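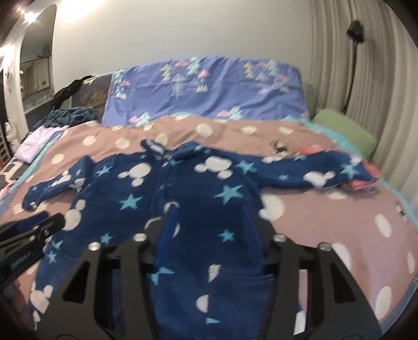 Fig. 4. Fleece sleepsuit spread face-up on the bed, sleeves out to the sides.

Folding a Fleece Sleepsuit

Okay, fleece. I put this after the cotton bodysuits in the guide on purpose, as fleece is bouncy and a bit annoying and I wanted you to have some practice first. I'm using my navy one with the stars and mouse-ear heads, the kind with snaps down the front and a little striped collar. Yours may have a zipper, and I'll get to that.

You'll need the sleepsuit (clean and completely dry), a flat surface wider than the sleeves, and the medium divider from your Holtgate drawer set. A bed works great. I fold on ours almost every evening with half the other laundry still sitting on it.

Before you start

Check the feet, if yours has them. I've found socks in there, and once a whole washcloth!

Caution: Never leave your baby on the bed while you fold, even for a second. Put them down in the crib first and then come back to the laundry.

Steps

1. Lay the sleepsuit on its back with the front facing you and the collar at the top. Pull the sleeves straight out to the sides until the whole thing makes a big cross.

2. Close the snaps, starting at the collar and working down. If you get to the bottom and have one left over, you skipped one somewhere (I do this constantly), so go back up and find it.

3. Smooth it with your flat hand from the middle outward. Don't tug on the cuffs.

4. Fold the left sleeve across the chest, then the right sleeve over it. Long sleeves will stick out past the other side, so just turn the ends back in.

5. Lay one leg on top of the other and pat down the hip so you have one long strip.

6. Bring the legs up to just under the collar. Press down and count to four, slowly. Fleece needs that little squash or it pops right open again.

7. Fold in half once more and stand it in the divider with the fold facing up. I like a bit of the print showing so I can grab the right one at 2 a.m. without turning on the big light.

Note: For a zippered suit, zip it all the way and then pull it back down an inch or so. The fold sits flatter at the neck that way, and I have no idea why.

Note: The Wultemska insert is narrower than the Holtgate one. If that's the one you bought, fold in thirds at step 6 and skip step 7.

If it won't stay folded

Was it still damp? Give it another hour on the rack. If it's dry and still springing up, your divider is probably too wide, so move it over a notch and try again. Very thick suits (anything with a lining, basically) are happier rolled from the feet up, and the rolling instructions are on page 62.

Caution: Please don't iron fleece to make it lie flat. It can melt, and the label on yours will tell you how much heat it can take, if any.

Sleep sacks are next, and you can leave the divider exactly where it is for those.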